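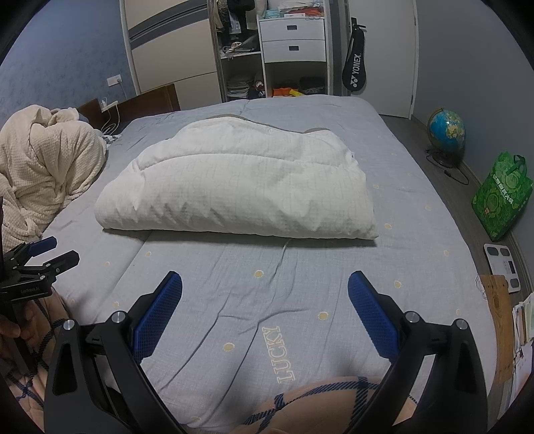 Beige plaid with dark blue stripes, draped over the edge of a bed.

Blanket sizes should be printed in inches, after washing
By Macarena Saavedra

A blanket sold as a "queen" carries less information than a bolt sold as M8. The bolt designation fixes a diameter, and any nut made to the same designation will fit. The blanket designation fixes almost nothing. It tells the buyer which mattress the seller had in mind, and leaves open how far the blanket hangs down the sides, whether the stated width includes the hem, and what happens to both dimensions in a hot dryer.

I think bed size names should be taken off the front of blanket packaging, or at least demoted to small type, and replaced by two numbers: finished length and finished width, measured after a defined wash. Fiber content is already disclosed with some care. Dimensions deserve the same treatment.

The objection I hear most is that shoppers know their bed size and do not know their bed's measurements. This is true and it does not help much. Mattress depth varies far more than it did when the size names settled into common use. A deep mattress with a topper takes up several inches of drop on each side, and a blanket that covered the old mattress will stop short on the new one. The size name on both products is unchanged. The person who buys by name has followed the instructions and still has a blanket that leaves the side exposed.

The second problem is shrinkage. Cotton wovens relax when washed, and the change is usually greater along the warp, where the yarn was held under tension on the loom. A blanket that measures 100 inches long at the cutting table and loses four percent ends up at 96. Whether that matters depends on how much drop there was to begin with – the buyer needs the final number to find out, and the package gives the first one if it gives any.

Qusai Harb, who ran finishing at a small mill before he retired, disagrees with me on cost. His position is that a wash test on every style is a burden for a short production run, and that small mills would be hurt first. I take the point about short runs. But the test is a sample, a washer, a dryer and a tape measure. Mills that preshrink their cloth already have the result in a notebook. Those that do not could print a tolerance of up to 2 inches and let the customer decide.

Patterned goods make the case stronger. On a solid blanket, uneven shrinkage is hard to see. On a plaid, the repeat is a built-in ruler, and a square that has become a rectangle is visible from the doorway. Returns of this kind tend to be logged as "quality," so the measurement problem never reaches the person who writes the label.

Sorcha Chisholm has suggested a compromise: keep the name, add the washed dimensions beside it, and state the mattress depth assumed. I would accept that. The depth figure may be the most useful of the three, as it would let anyone with a tape measure work out the drop before paying.

Until then, measure across the top of the mattress and down both sides to where you want the edge to fall. Take that number to the store and ask for the washed width. The clerk will probably not have it, but the question should be passed on to the supplier.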